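Chapter 4
Folding and Storing Outerwear

Most advice on folding clothes was written with T-shirts in mind. Cotton jersey lies flat, takes a crease and stays where you put it. A quilted jacket does none of these, and the tidy squares shown in store displays deserve some doubt. Shop staff may have pins, tissue and a whole shift to get them right.

The claims made for storage products need the same caution. Long and Pan (see Further Reading) tried 40 jackets in vacuum bags over one winter. They reported big savings in cupboard space, but said little about how the filling looked by July. A smaller bundle is easy to measure. Whether the jacket is still warm is harder to judge, and few household guides try.

This chapter starts with the plainest method: lay the jacket on a bed, bring the sides in and roll from the hem. We don't claim it is the best one. Some readers will find a wide hanger quicker, and for a long coat we would agree with them.
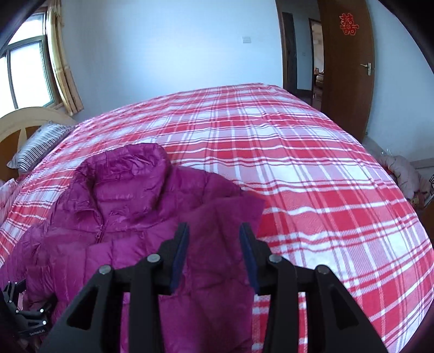

Figure 4.1 A quilted jacket laid out on a plaid sheet, with one part folded over at the right.

Before reading on, fold a padded jacket of your own in whatever way you normally do. Measure its height, leave it overnight and measure it again. Keep both figures for the exercise in Section 4.2, where you will compare them with a rolled jacket.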